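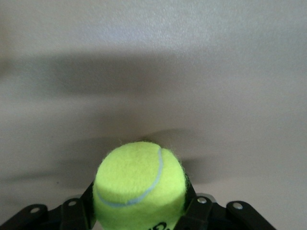

A visitor to the May open day wrote afterward that she would have stayed longer if she had been allowed to run the arm herself, and that watching staff do it for an hour was too much standing and too little trying. Several other comment cards asked for the same thing, so the next one is being set up differently.

Open days > Hallholm site > Take part

Call for participants: robot handling open day, June 2020

Stulteck is looking for 20 people to take part in a hands-on demonstration at our Hallholm workshop. You will use a hand controller to guide a robot arm and its gripper, pick up everyday items such as tennis balls, and set them down in a marked spot. Other visitors will be watching from behind the rail.

No experience is needed. We would like a mix of people, including some who have never used a game controller. If you work for Stulteck or Urrutia, please leave the places for others.

What you will do

Check in at the front desk and sign the safety form. A member of staff shows you the controls and the stop button. You then get two turns at the arm, with a break between them. After the second turn you fill out a short questionnaire on how easy the gripper was to control and where you had trouble. Plan on 7 minutes for each turn and half an hour for everything else.

Who can apply

You must be 21 or older. You need to be able to sit at a bench and use both hands on the controller. Glasses are fine. Tie back long hair and leave loose scarves and bracelets at home. Closed shoes are required on the workshop floor.

What you get

Lunch in the canteen and a parking pass for the day. We also refund the bus fare from Kokley if you keep your ticket. There is no other payment.

How to apply

Send us your name, a phone number, and whether you prefer the morning or the afternoon. Write "open day turn" in the subject line. If we get more requests than places, we will draw names and keep a waiting list. Everyone gets an answer either way. You can still come and watch without signing up.

We use cookies to remember your settings. Accept | Settings

Contact: Stulteck, Room 414, Hallholm | Back to top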